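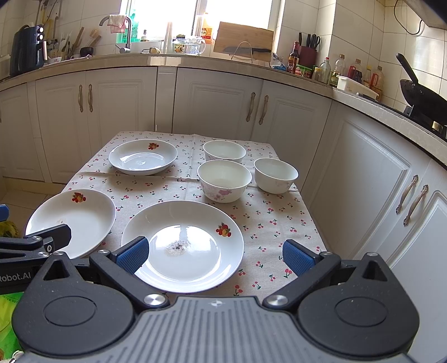
3.2 餐桌的布置与餐具的摆放

图 2 所示为本研究第二户家庭的餐桌，桌子不大，长方形，位于厨房的中间。桌上铺有米色桌布，印着小的红色樱桃和深绿色的梗。桌布上放着三只白色盘子和三只白色碗，都没有盛食物。我们在本节以这张桌子为主要材料，讨论小型厨房里“餐桌”这个平面是怎样被使用的，以及餐具的位置与用餐的人数、次序之间有什么关系。

在前一节里已经说明，本研究把桌面分为三种状态：备餐状态、用餐状态和收拾状态。这个划分来自 Sutrisno Tarigan 在早期笔记中的提法，他当时只区分了“有食物”和“没有食物”两种情况。我们在整理材料时发现，这样的区分不够用。没有食物的桌子，可能是饭前的，也可能是饭后的，而这两种情况在家庭生活中的意义很不一样。图 2 正是一个不容易归类的情形。碗盘都空着，从这一点看，它接近备餐状态；但是前面那只盘子的中央有一片灰褐色的斑点状残留，左边的盘子表面也有一处淡淡的褐色痕迹。只依据一张照片，我们不能判断这些痕迹是什么时候留下的，因此在编码时把它记为“待定”，没有放入三种状态中的任何一种。

全部材料中共有 282 张桌面照片，其中编码为“待定”的比我们预想的多。两位编码者（本文第一作者与 Wulan Menon）先各自独立编码，然后对不一致的部分进行讨论。讨论的结果表明，分歧大多集中在空的餐具上。Menon 倾向于把有痕迹的盘子看作用过的盘子，第一作者则认为，有些家庭的餐具使用年代较长，釉面上的旧痕与食物残留在照片上难以分开。最后我们采用了比较保守的办法：凡是没有访谈记录可以对照的照片，痕迹只作描述，不作解释。

3.2.1 盘与碗的分区

从摆放上看，图 2 中的盘与碗有明显的分区。盘子在靠近桌边的一侧和左侧，碗则集中在桌布的右半部分，三只碗形成一个三角形。中间的碗最靠前，紧接在前面那只盘子的后方，后面的一只被它的碗沿遮住一部分，右边的一只靠近桌子的右缘。左边的盘子已经伸出桌沿一些，可见这张桌子对于六件餐具来说并不宽裕。

这种分区与我们在 Ginting 街区其他家庭看到的情形有相同的地方，也有不同的地方。相同的是，同类的餐具放在一起。不同的是，多数家庭在桌面紧张时会把碗叠起来，或者把碗放在盘子上，以一人一套的方式排列。图 2 的碗和盘没有组合成套。如果按照“一人一套”来理解，三只盘子和三只碗正好可以供三个人使用，但是照片中的位置不支持这样直接的推论。数目上的对应只能说明有这种可能，不能说明桌子就是为三个人准备的。

我们认为，分类放置与成套放置代表两种不同的思考方式。成套放置以人为中心，每个人的位置在坐下以前已经确定。分类放置以物为中心，餐具先作为一组东西来到桌上，然后再分给人。在访谈中，有受访者把后一种做法叫做“先拿出来再说”。这句话虽然随便，却很准确地说明了小厨房里的工作顺序：操作台上没有空的地方，餐桌就先成为存放的地方，然后才成为吃饭的地方。

3.2.2 花纹与“一套”的观念

餐具是否属于一套，也是本研究关心的问题。图 2 里的三只盘子都带有水果图案的贴花，位置都在盘沿。前面那只的图案在右侧，为红色和黄色的水果，带有叶子；左边那只的图案与它相配，在较远的一侧。不过后面左侧的盘子形状比较深，与前面浅底的圆盘不完全一样。碗的装饰则是另一种，中间的碗外壁有粉色和淡紫色的花卉纹样，右边的碗外侧也有隐约的花纹。

也就是说，盘子以水果为主题，碗以花为主题，桌布又是樱桃。严格地讲，这不是同一套餐具，但三者都是白色或浅色的底，上面有小面积的彩色图案，放在一起并不冲突。我们在 150 份家庭餐具清单中反复看到类似的搭配。受访者在回答“您家里有几套餐具”时，常常把来源不同、图案不同的碗和盘合起来算作一套。一位受访者解释说，只要“都是白的、都有花”，就是一套。对于她来说，水果也可以算作花。

这一点与餐具销售中所用的“套”有较大的距离。Stullska 的产品目录按图案来分系列，同一系列之内，盘、碗、杯的纹样是一致的。家庭中的“套”则是在使用当中慢慢形成的，碗打破了，再补进相近的一只，几年以后，原来的系列已经不完整，但是“一套”的说法仍然保留。因此，我们建议在以后的清单调查中，把“同系列”和“同套”作为两个问题分别提出，以免混淆。

3.2.3 桌布的折痕

桌布上有纵向和横向的折痕，这在材料中是一个细小但有用的特征。折痕说明桌布曾经折叠过。它是第一次使用，还是收起来一段时间以后又拿出来，仅从折痕无法知道。我们曾经考虑用折痕的深浅来推算桌布铺上的时间，后来放弃了这个想法。布料的厚薄、光线的方向都会影响折痕在照片上的样子，在靠窗的桌子上这种影响更大。图 2 中盘子的浅凹处就有较亮的窗户反光，可见光线对表面细节的影响是不能忽略的。

尽管如此，折痕仍然可以用来提出问题。在 12 月的补充访谈中，我们请受访者谈一谈桌布平时放在哪里、什么时候换。回答可以分为两类。一类家庭的桌布长期铺在桌上，只在清洗时取下；另一类家庭平时不用桌布，有客人或者过节时才铺。第二类家庭的桌布多数折好放在抽屉里，所以铺开时折痕比较明显，有的受访者还提到，她们觉得折痕表示“干净的、刚拿出来的”，并不需要熨平。Tarigan 认为这种看法在年纪较大的受访者中比较普遍，但是我们的样本不足以证明这一点，在此只作为一个观察提出。

3.2.4 小结与限制

本节的分析依靠静态的照片，有几个限制需要说明。第一，照片中的餐具位置只是某一个时刻的位置，我们不能由此知道它们被移动的先后。第二，水果图案和花卉图案的名称是编码者给的，与受访者自己的叫法可能不一致。第三，Palterska 编码表最初是为较大的餐厅设计的，其中“主位”“侧位”等项目在厨房中间的小桌上很难使用，我们在本节中没有采用这些项目。修改以后的编码表见附录二，其中增加了“分类放置”和“成套放置”两项，并且允许同一张桌面同时记录两项。

下一节将转向水槽和沥水架，讨论餐具离开桌子以后的去处。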